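Home | Family | House | Recipes | About me

How I got three children into one bedroom (and how you can too)

Print this page | E-mail to a friend

When our youngest outgrew her cot last September we had two choices: move house, or move the big two up a bit. We moved the big two up a bit! I've been asked so often how we did it that I've finally written it all down.

First, measure everything. I mean the skirting boards, the radiator, the bit where the door swings. I did it twice and got two different answers, so do it a third time. Our gap beside the chimney breast came out at 117 cm, and that one number decided the whole room.

Next, take everything out. Yes, all of it, even the wardrobe. We lived with a mattress on the landing for 4 days and I stubbed my toe on it every single one of them, but you can't plan round furniture you're used to seeing in the same place.

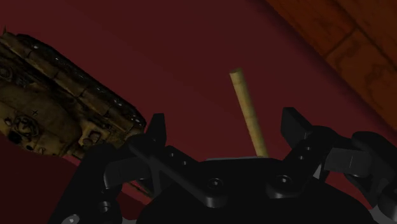 Put the beds in before anything else, and get the children to lie down in them. My eldest wanted the top bunk until she tried it, and then she didn't, so we swapped before a single screw was tightened (phew). The little one has the low bed by the door, so I can creep in at night without climbing over anybody.

Then sort the toys, and be a bit brave about it. Each child gets one box that is theirs alone, lid and all, and no sister may open it without asking. Everything else is shared and lives on the bottom shelf. This has stopped more rows than anything I've ever said out loud.

Last of all is bedtime, which needs a plan of its own. We stagger it: smallest in first, twenty minutes' gap, then the middle one, then the eldest with her book and a clip-on light. The first week was dreadful and I very nearly rang the estate agent. By the second they were whispering to each other and falling asleep in a heap.

If you have a box room I'm very jealous, and you can ignore most of this.

Back to top | Contact me | © July 2019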